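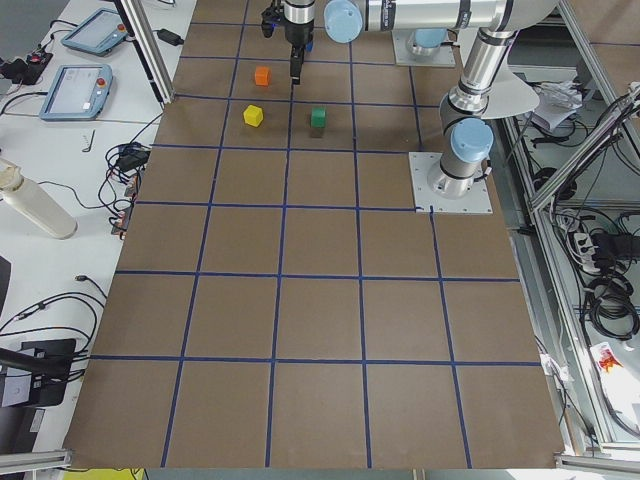

Ostero cell: questions about the June collision stop

I got so many messages after I posted the fault log that I'm putting my answers in one place. If yours isn't covered, add it to the lab thread and I'll get to it.

What went wrong?

The two arms bumped wrists in the middle of a sorting run. Niven (our scheduling program) gave both of them a pick in neighboring cells, and the second arm started moving before the first one had cleared out. Both controllers tripped and everything froze. It was a slow bump, thank goodness, and no one had their hands near the table.

How long had it been running fine?

That's the annoying part - it was cycle 1526. I'd planned on 2000 before changing anything, so I was feeling pretty smug by then.

Isn't there a lock on the shared area?

There is! Each arm has to ask for the middle columns before it goes in, and give them back on the way out. The trouble was that the lock got released when the gripper opened, and at that point the arm is still low over the cell. The message from the wrist took 630 milliseconds longer than usual that afternoon and the two things overlapped. I wrote that release rule myself, so no finger-pointing please.

Why didn't the emergency stop kick in?

Nobody pressed it. What stopped the arms was the collision detection in each controller, and that's separate. The red button on the pendant is for you. If you're watching a run and something looks off, hit it and ask me later. I will never complain about a lost run.

Can I still use the table?

Yes, one arm at a time. Park the other one up and back, and set Niven to single mode before you load a job. Please don't turn dual mode on "just for a quick check" (I know who you are).

What are you testing with now?

Colored cubes on the taped grid, same as before. I like them for this because they're cheap to knock over, and the tape makes it easy to tell which cell an arm was sent to. I start with both grippers hanging above the cells and step through the picks at low speed.

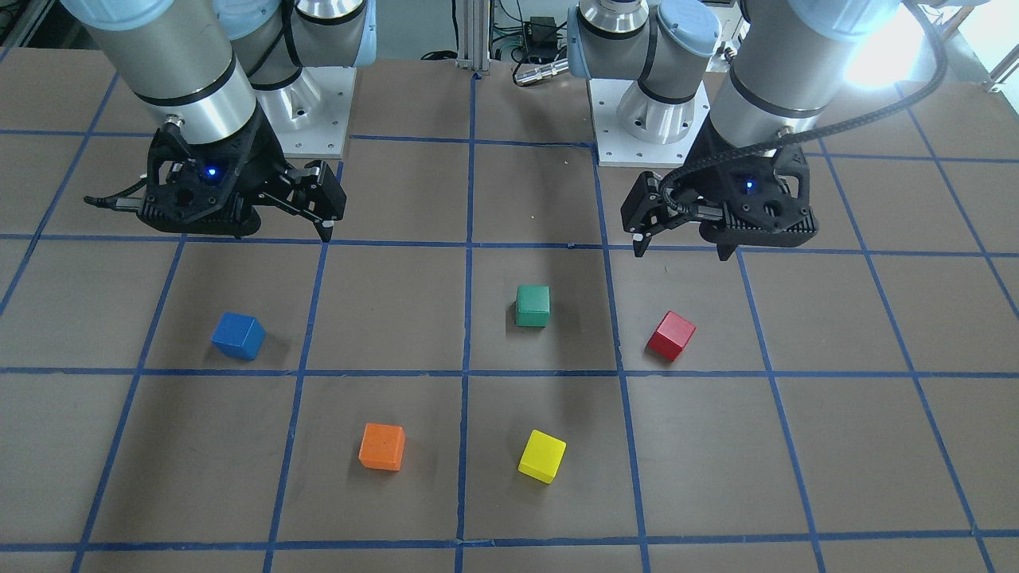 Was anything damaged?

One gripper finger was bent out of line by almost 2 millimeters. I swapped it for a spare from Jernska and redid the tool calibration. The joints passed their checks, but I'm keeping an eye on the wrist.

When does dual mode come back?

When the new release rule has gone through a full set of cycles without a trip. The arm now has to be all the way up before it gives back the lock. I'm also moving the fault messages over to Erer so we get a time stamp from both sides, and that part is taking longer than I'd like.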